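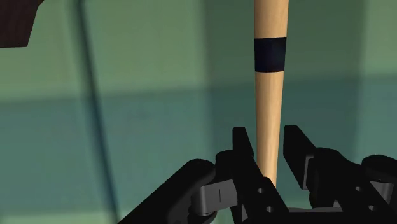

A wooden bat with a dark band around it.

How Does a Campground Work?

Have you ever slept in a tent, a camper or a little cabin in the woods? Then you've probably stayed at a campground! A campground is a bit like a hotel with the roof taken off. People come for a night or a week, they get their own spot, and they share things like showers, paths and (if they're lucky) a swimming lake.

Let's look around one called Palumley Campground, near the town of Ilville. It has 75 campsites, and every one of them has a number on a post.

What is a campsite?

A campsite is your very own patch of ground for as long as you stay. Most have a flat place for a tent, a picnic table and a metal ring where a grown-up can build a fire. Some have a long parking spot for a camper too.

Campsites with hookups are extra clever. A hookup is a place to plug in! There's a box for electricity and a faucet for water, and sometimes there's a pipe in the ground that carries dirty water away. When a camper is joined up to all three, campers call it a "full hookup," and the people inside can cook, wash and read in bed with the lights on, almost like at home.

How do you get a spot?

In summer, lots of families want to camp at the same time, so they book ahead. Booking (you can also say "making a reservation") means asking the campground to save a place for you. At Palumley, the August spots by the lake go first, and some families pick theirs in the middle of winter when there's still snow on the picnic tables!

The computer in the office keeps a big calendar for every campsite. As soon as somebody books site 11, the calendar fills in those nights so no other family can choose them.

Where does the water go?

All those showers and sinks make a lot of used water, which is called wastewater. In town it runs away through big pipes under the street. Out in the woods there might not be any big pipes, so many campgrounds have a septic tank. It's a huge underground box! The heavy, yucky stuff sinks to the bottom, and the watery part flows out into pipes with little holes. From there it trickles into the soil, where tiny living things help clean it. Every so often a truck with a giant hose comes to empty the tank. (It's noisy, and kids love to watch it from far, far away.)

Campers without a full hookup keep their wastewater in a tank under the floor. Before they go home, they stop at a dump station and let it out there.

Have people always camped for fun?

People have slept outdoors for thousands of years, mostly because they were traveling or working. Camping just for fun came much later. The oldest part of Palumley is the Omoregie Meadow, where visitors first put up canvas tents in 1882. They came by train and then rode the last few miles in a wagon, sitting on top of their own bedding!

What else is there to do?

So much! You can walk the Roro Trail, which goes all the way around the lake and is 2690 steps long if you have grown-up legs. You can look for frogs, play catch on the meadow, or just lie on a blanket and find shapes in the clouds.

Words to know

Hookup: a place where a camper can plug in to power or water.
Reservation: a spot that is being saved for you.
Septic tank: an underground box that holds wastewater.
Quiet hours: the time at night when everybody keeps their voices down so their neighbors can sleep.

Try it yourself

Draw a map of your own campground! Put in the campsites, the bathrooms, the office and a path that joins them all up. Where would you put the playground, and which campsite would you save for your family?

Page updated December 8, 2024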